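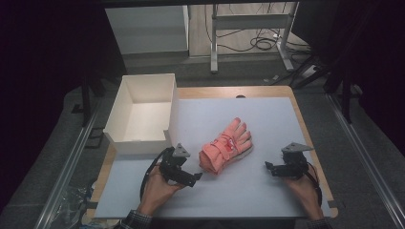 A coral-pink glove laid flat on the work board, a gripper on either side.

Intercom headsets: changes to the Plidia range

Firnusico has taken over supply of the Plidia intercom headset for ground crews, and orders placed from February on will ship from the Postcombe warehouse. Part numbers stay the same. Customers with open orders do not need to do anything.

The main change is to the ear seals. The older foam seals tended to harden after a couple of winters outdoors, and crews working near running engines noticed the drop in noise protection before they noticed the wear. The new seals are gel-filled and fit every Plidia headset made with the two-screw ear cup. Headsets with the earlier clip-on cup still take foam, and we have 204 pairs left. When those are gone there will be no more.

The boom microphone is unchanged. We were asked whether the short boom would come back for use with face masks. Américo Patrício, who runs the repair bench, has fitted short booms to 77 headsets for one customer and is happy to quote for others. Send the whole headset, not the boom alone – the pivot has to be replaced at the same time.

Cords are now sold separately. The straight cord is the standard one. The coiled cord costs a little more and suits vehicle crews, but it drags on the headband if you wear it standing up all day. Both end in the same four-contact plug. If your belt station has the older threaded connector, ask for the adapter lead when you order.

Dal Bello has asked us to remind everyone that its carrying cases were cut for the previous headband. The new headband is slightly wider across the top and will go in, but the lid latch needs a firm push. A revised foam insert is on the way and will be sent free to anyone who bought a case from us last year.

Repairs are running at three weeks. Please label each headset with your unit or company name and a short note of the fault. "Left side cuts out when I turn my head" is much more useful than "broken". Batches of more than 10 should be booked in by phone before they are sent.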